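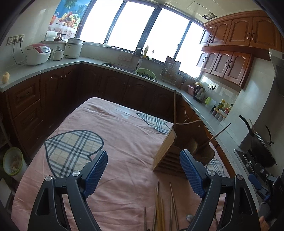 Page last changed: July, 4:40 p.m.

Fewer demonstrations, chosen better: first results from Stidance

The household manipulation group at Deltley has finished the first full round of tests on Stidance, its method for choosing which human demonstrations a robot should learn from. The short version is that a policy trained on 291 chosen demonstrations did as well as one trained on the full set of 1068 in two of our 3 test kitchens, and better in the remaining one. A longer report is being written. This item covers the main points for readers who have followed the project since the spring issue.

The task was clearing utensils from a table into a holder. Chopsticks, spoons and other utensils are on a cloth, the wooden holder is somewhere near them, and everything that belongs in the holder should end up in it. People do this without thinking. For a robot with two parallel grippers it is hard in several small ways. Chopsticks are thin and roll. They often lie across each other, so picking up one moves its neighbor. A spoon bowl is shiny and slips if the pads close on the wrong part of it. The holder may be standing or tipped, and if it is tipped somebody has to set it up or hold it steady with one hand and load it with the other.

All of the data came from people working with hand-held grippers in real homes. There was no robot in the kitchens during collection. The operator holds one gripper in each hand and does the job, and the camera records what the robot's wrist camera would see later. We kept the rooms as they were, with the cooking things out on the counters and the daylight coming in however it came in. A patterned tablecloth gave us more trouble than a bare one, since the cloth wrinkles and shifts when a pad drags on it. We left those recordings in the set.

How the choosing works

Most filtering methods score a demonstration by how clean it looks: short, smooth, no second tries. We tried that first and it hurt. The clean ones were mostly easy starts, with the chopsticks apart and the holder upright, and a policy trained on them had no idea what to do with a crossed pair.

Stidance scores each demonstration by what it adds to the set already chosen. It breaks a recording into short pieces at the moments where a gripper opens or closes, and compares each piece with the pieces it already has. The comparison uses the view from the gripper and the motion of both hands together. A piece that starts from a new arrangement and ends in a firm grasp scores high. A piece that repeats a known approach scores close to nothing, however smooth it is. Second tries are kept if they end well, and this turned out to be one of the more useful choices we made. A policy that has seen a person miss a chopstick, back off and come in again at a flatter angle will do the same.

Of the demonstrations left out, nearly 700 were dropped as repeats. The rest had lost position tracking at some point, usually when an operator turned toward a bright window or brought the two grippers very close together.

What we saw

The biggest gain was at the Berken kitchen. It has the most crowded counters of the three and the strongest light from behind the work. The policy trained on everything tended to reach for the top of a crossed pair and push both away. The policy trained on the chosen set went for a free end more often and dropped fewer chopsticks on the way to the holder. At the other two sites, including the one at Rowlands, the two policies were close enough that we would not claim a difference.

Training was also much shorter. We can now train and test a change within one working day, and for a group of our size that matters as much as the result.

Some things did not improve. Both policies are poor with a tipped holder. They load it as it lies, or they try to right it with one gripper and knock it further over. Our operators nearly always used both hands for this, but they did it in many different ways, and the chosen set may have too few examples of any one way. Spoons lying face down are still a weak point too. And we have only tested one robot, with the same style of soft finger pad that the operators used — we don't know yet how well any of this carries over to harder pads.

There is also a fair question about whether the method found good demonstrations or just a balanced set. To check, we drew random sets of the same size and trained on those. They did worse at all three sites, with the widest gap at Berken. A set balanced by hand, by holder position and number of crossed utensils, came closer. That took two of us most of a week, and Stidance takes about an hour on one machine, so we are happy with the trade.

What comes next

The next round of collection will be aimed at tipped holders and at deep containers where the gripper blocks its own view. We will run the scoring while collecting, so that operators can be told at a break which arrangements are already well covered. Rowlands has agreed to try this first.

The scoring code will be shared with partner groups once the comments are cleaned up. The recordings from private kitchens will stay in house until we have settled the consent terms with each household. Groups that want to try the method on their own data can write to the project address on the contacts page.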